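Kirsten Fraser
6th December

Spent the evening on the craft supplies. The cupboard in the hall has to be clear by January so the plumber can get at the pipe behind it, and everything in there was mine. Posting as I go.

2/ Started with what I had. One storage bin with a lid. One clear plastic case with compartments. One little three-drawer cabinet with a rounded top that I bought at a yard sale in Calterport and never put anything useful in.

3/ The bin was the problem. Anything that came into the apartment and didn't have a place went into the bin. Glue sticks, ribbon, the instructions for a lamp I no longer own, a bag of buttons from my aunt.

4/ First rule I set: the bin gets emptied to the bottom. I have "sorted" it three times before by lifting off the top layer and putting it back nicer. It doesn't work.

5/ Second rule: the small cabinet is for things I use every week and nothing else. Top drawer is thread and needles. Middle drawer is scissors, the small pliers and tape. Bottom drawer is pens that write. I tested the pens. Most went in the trash.
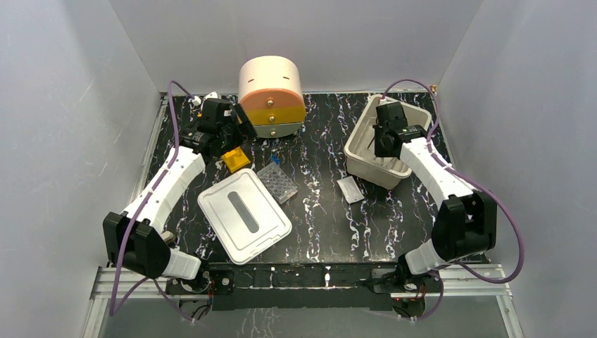 6/ The bin took longer than both of the others together. Lids are awkward. I set mine flat on the table and then kept wanting the space it was sitting on. If you have a chair free, put the lid on the chair.

7/ Lutz Tiedemann asked what goes in the clear case. Beads, snaps, hooks, anything smaller than a thumbnail. I like that I can see through it. With a solid box I forget what I own and buy it again.

8/ Example of that: I found 4 packets of the same size of jump rings tonight. All opened, all with a few gone.

9/ I also found an invoice from Trenent, order 3616, for a box of 900 pony beads. I remember the beads. They were for a school fair. I don't know where they are now and they weren't in the bin.

10/ On labels. I used to label everything with a label maker and then the contents would change and the label would stay. Now the cabinet has none. The drawers are different colors, orange, yellow and a gray green, and I can remember three colors.

11/ A couple of people want to know where the cabinet came from. There's no maker's name on mine, so I can't help much. Ackermann on Clineck Street has small drawer units near the back of the store, but I haven't looked at them lately and I don't know the prices.

12/ What went back in the bin: fabric scraps bigger than my hand, two rolls of felt, the glue gun, spare glue for the glue gun. The lid closes without leaning on it.

13/ What left: dried-out paint, single earrings, the lamp instructions, a stapler with no spring. The ribbon is in a bag for my neighbor, who wraps a lot of presents this month.

14/ Still undecided on the buttons. There's a good handful of plain white shirt buttons in there and I do lose those. The rest are coat buttons from coats that have been gone for thirty years. For now the bag is on the kitchen counter.

15/ Tomorrow is the upper shelf of the cupboard, mostly wrapping paper and one heavy box I haven't opened since I moved in. If the pony beads are in there I'll post it.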